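Vurero issues practice guide for hand-held gripper recording in homes

August 10, 2020 – Vurero has published the first edition of its practice guide for recording manipulation tasks with hand-held grippers in private homes. The guide sets out how a session is to be prepared, how each attempt is to be labeled and which recordings must be withheld from a training set. It applies to all recording teams working under a Vurero contract and is open to other groups that wish to adopt it.

The text was drafted by a working group led by Ridwan Raju, with input from Utberg, a supplier of gripper hardware, and Ngau, which runs annotation services. A draft circulated in March drew comments mainly on two points: the handling of shared workspaces, in which more than one gripper is active at a time, and the treatment of soft or sealed packaging.

Packaged food is used as the reference object class in the first edition. Wrappers deform under load, reflect light and often carry print that differs from one side to the other. A rigid block gives the same grip width each time; a filled packet does not. The guide therefore treats packets, bars and twist-wrapped sweets as separate classes and asks for a grip record for each. 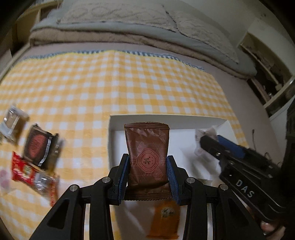

A foil snack packet clamped upright between the finger pads, with a second gripper reaching toward a wrapper in the white box.

Section 2 covers grip. The operator closes the fingers until the object is supported and then stops. Further closing to improve the look of a recording is not permitted. Contact should be made with the pads and not with the linkage. If a packet bursts, splits or loses its contents, the attempt is closed, labeled as damage and kept in the record. Damaged items are not returned to the working surface. Pads are to be inspected before each session and wiped between object classes.

Section 3 covers shared workspaces. Where two grippers can reach the same container, one operator is designated as lead before recording starts. The second operator may enter the container while the lead is holding an object, but may not touch that object unless the task sheet calls for a handover. Cables must be routed away from the container opening. Any contact between the two tools is labeled as a tool contact, even if the objects are not disturbed.

This last requirement was disputed during the comment period. Several reviewers argued that light contact is unavoidable in a small container and that labeling it would add work with little return. The working group kept the rule. In a trial set of 2158 attempts submitted by Ngau, annotators found 69 that included contact between tools, and five of those had been labeled as clean by the operators who recorded them.

"The operator feels the contact through the handle, but the annotator only has the picture," Raju said. "If it is not written down at the time, it is very hard to recover later. We would like the label to come from the person holding the tool."

Section 4 deals with the layout of the working surface. Tidy rows are discouraged. Objects may overlap, may lie at any angle and may be placed with the printed side up or down. The arrangement is not to be copied from one session to the next. A patterned cloth is allowed, provided that it lies flat enough for an object to rest on it without rolling. The cloth pattern is entered on the session sheet together with the light source.

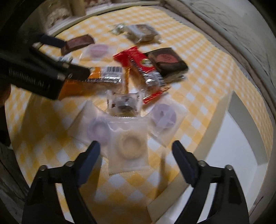
Open gripper fingers over mixed packaged sweets on a checkered cloth, with a red foil-wrapped bar and other wrapped items farther back.

Clear packets are given a paragraph of their own. The visible outline of the contents is not to be used as the outline of the object, as the wrap usually extends past it on every side. Annotators mark the edge of the wrap where it can be made out and flag the object as uncertain where it cannot. Items joined in a sheet count as one object until they are separated.

Section 5 sets out privacy terms. Household members must be told which rooms will be recorded and may withdraw a recording within the period stated on the consent form. Background objects are not to be labeled. Addresses, letters and screens are removed from view before the session begins – blurring them afterward is accepted only where removal was not possible. Hands may appear in recordings, but faces may not.

A session is limited to 300 attempts per operator. Beyond that limit a new session sheet is needed, with a fresh pad inspection and a new surface layout. Teams may set a lower limit.

Groups that adopt the guide are asked to state the edition number with any data they release. Existing recordings can be released under the guide if the session sheets contain the required fields; recordings without sheets cannot be brought into line afterward.

Vunditura, a data management tool used by several of the teams, will add the new label fields in its next release. Until then, tool contacts and damage are to be entered in the comment field using the codes in Annex A. Comments on the first edition can be sent to the working group through the Vurero standards desk.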